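Unit 6: Planning and Budgeting for a Small Automation Cell
Course handout, revised 30 May 2022
Instructor: Aldo Santoro

Read this before the budgeting exercise. It covers what goes into an equipment request for a single gripper station and how to lay out the numbers. Controls and safety are in Units 7 and 8.

6.1 The purchase price is one line

Students tend to hand in a request with the arm, the gripper and a total. A plant manager will send that back. A usable request has at least these lines:

Equipment (arm, gripper, controller)
Mounting and tooling
Freight and installation
Training hours
Wear parts, first year
Spares held on the shelf
Contingency

Mounting is the line most often missed. An adapter plate, cable guides and a stand can take weeks to arrive if they are ordered after the main equipment.

6.2 Worked case: Moltatano packing line

Moltatano wants one handling station at the end of a packing line. Two suppliers have quoted for the gripper. Skorkari offers a complete unit at $3,065, with the mounting plate included. Rissanen offers a comparable unit at a lower price but sells the plate and the cable separately. Put both quotes on the same basis before you compare them. If an item is missing from one quote, ask for a price in writing and add it in.

Freight is quoted at $322 for either supplier. Installation is done in house and should be charged at the shop rate, even though no invoice will arrive for it.

6.3 Wear parts

Finger pads, bushings and fasteners belong in the operating budget. Pads get scuffed and their edges fray, and the pivots need to be looked at on the same visit. Moltatano has set aside $1,251 for the first year of wear parts and spares. Split this figure in your answer between parts you expect to use and parts you hold in reserve.
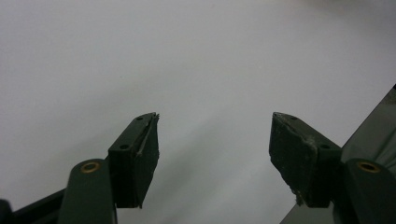

Should spare finger pads be ordered with the gripper or later?

Order one full set with the gripper and put it on the same purchase order. Later sets can be bought from the operating budget once the maintenance log shows how long a set lasts at this station.

Inspection intervals go in the plan too. For the exercise, assume a visual check of pads and pivots every 200 operating hours. Convert this to labor cost using the shop rate on the data sheet.

6.4 Timing

Moltatano closes its budget in January. Work backward from there. Quotes must still be valid on the approval date, so write the expiry date of each quote next to its price. If a quote will lapse first, ask the supplier for an extension before you submit.

6.5 Exercise

Using the Jollon worksheet, prepare a one-page request for the Moltatano station. Show both suppliers on the same basis. Keep capital items and operating items in separate columns, and give the source of every figure. Where you have estimated, mark the line "E" and state how you got the number.

Bring a printed copy to the next session. We will go through the contingency line together, so leave it blank for now.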